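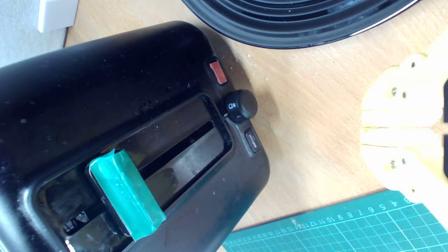 Stop replacing toasters. Seriously. Ours gets crumbs all over the top, the lever has tape on it, and I will defend it against any shiny new thing in the Otetti catalog. A toaster has one job. Bread in, toast out, 2 minutes if you're lucky. Why does anyone need 10 settings and a screen? My neighbors on Mackay paid almost 90 dollars for theirs - it beeps. Beeps! Wipe the old one down, tape what needs taping, and eat you're breakfast.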